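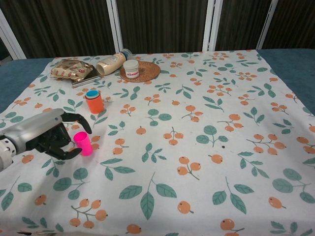 From: Esmaeil Rezaei
To: street-kitchens list
Subject: Re: Melcombe night market, frying oil and holding times

Firouzeh Kordestani wrote:

> We have the corner pitch at the Melcombe night market from December,
> next to Golestani. The menu is short: potato patties, onion fritters,
> and lamb kofta in flatbread. Two fryers, one flat griddle, one hot
> cabinet. At the trial evening the patties were fine until the second
> rush. After that they came out dark on the outside and pale in the
> middle, and the oil foamed when the fritters went in. I changed the
> oil at closing and it was the color of tea.
>
> Is this the oil, the thermostat, or the mix? And how long do people
> hold fritters before they throw them out? The market office only
> says "serve hot," and that doesn't help me write a prep sheet.

Firouzeh,

Several things are mixed together in your message, so I will take them one at a time.

Dark outside and pale inside usually means the oil is too hot or the patty is too cold in the center. You said "second rush," so I would look at the patties first. If the first batch sat out on the bench and the second came straight from the cold box, they were different products going into the same fryer. Put a probe in the middle of a raw patty from each batch and write both numbers down. If they differ by more than a few degrees, you have your answer and the thermostat can be left alone. If they match, hang a separate thermometer in the oil and compare it with the dial. Small fryers often read wrong after a season in a trailer. Mine was wrong by a full mark on the dial and I had been cooking around it for months without knowing.

Foam is a separate matter. Fine foam that stays on the surface points to old oil, or to soap left in the tank. Large bubbles that clear in a few seconds are only water leaving the food. Onion carries a lot of water. Salt the sliced onion, leave it for 30 minutes, squeeze it out, and only then add the flour. Many people salt the batter and skip the squeeze, and the batter gets thinner all evening as the onion weeps into it. By the second rush you are frying something close to soup, and the loose bits burn on the bottom and darken the oil for whatever comes next.

Which brings me to the fryers. Keep one for the patties and one for the fritters, and do not swap them when one queue gets long. Skim after every batch. Strain the oil through a fine cone at the end of the night once it has cooled, and keep it covered and out of the light. Tea color after one evening is too dark for clean oil with clean food in it. I suspect flour. Shake the patties before they go in, or bind them with mashed potato and leave the dusting out altogether.

On holding: at Irside we threw fritters out at 36 minutes for one season, which was simply how long the kitchen timer ran. They were poor well before that. We now fry to two-thirds, rest them on a rack in a single layer, and finish to order. The finish takes 2 minutes. Do not stack them and do not put a lid on them. The hot cabinet is fine for kofta and bad for anything with a crust, as the air inside is damp. This is about texture only. For safe temperatures follow your own food safety plan and the local inspector, and put those limits on the prep sheet above anything I have said.

The griddle you did not ask about, but kofta and flatbread on one plate will cause trouble. Bread wants a dry surface and kofta leaves fat on it. Mark off a third of the plate for bread, on the side away from the drain, and scrape toward the drain only.

Quantities: Fellel sold 3,000 patties over its last full month at the market, but that pitch faces the main gate. The corner gets its trade late, after the music stops. I would prep light for the first hour and keep the rest of the mix cold and unshaped. Shaped patties held overnight go gray and crack at the edges when fried.

If you post the recipe for the fritter batter by weight, with the type of flour, someone here can check the ratio. Cups and handfuls will not tell us much. Also say which oil you bought. Blended oil sold in large drums varies from one delivery to the next — I have had two drums from the same supplier start smoking at quite different points on the dial.

I have a spare fryer thermometer with a clip. It is at the Irside unit, and I am there most mornings until eleven.

Esmaeil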